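Notes from the spare room
Aug 13, 2020

Well, I did it. I put my prices up. I've been threatening to for two years (those of you who've been reading since the early days will be rolling your eyes) and last month I finally sat down with a cup of tea and wrote the email to my regulars.

For anyone new, I do the books for small businesses from home, mostly sole traders and a couple of family outfits. When I started I charged what I thought people would say yes to, and then I just sort of left it there. My son was in nappies then. He's now taller than me and eats like a horse, so you can see the problem!

It was Bernadette Chauvin who gave me the shove. We were on the phone about something else entirely and she asked what I was charging Udeler for their quarterly work. I told her. There was a long silence, and then she said, "Love, that's not a price, that's a favour."

So I went through every client and worked out what I was earning per hour once you count the phone calls, the chasing of receipts and the odd late night. I won't print the worst one because I'm embarrassed, but I was making more as a student behind the counter of a bakery.
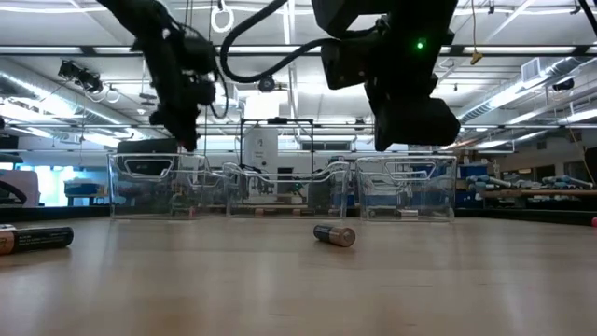

I wrote the email about 10 times. The first version had so many apologies in it that Mathis thought I was closing down. The one I sent was 91 words long, said what the new rate was and that it would start in October, and finished with a thank you. Then I shut the laptop and went and weeded the veggie patch so I wouldn't sit there hitting refresh.

Thierry Huet wrote back before I'd even got my gloves off – "Fine by me, was wondering when you'd ask." Butela said yes the next morning. I did lose one, which stung for a day or so, but they were the ones who always rang at dinner time and my family has been quite cheerful about it.

If you're thinking of doing the same, give people plenty of notice and keep it short. And don't offer a discount in the same breath, which I very nearly did.

Next time I'll write about invoicing, as Sinan Yurt has asked how I get people to pay within 10 days. Send me your own tricks if you've got any, I'd love to include a few.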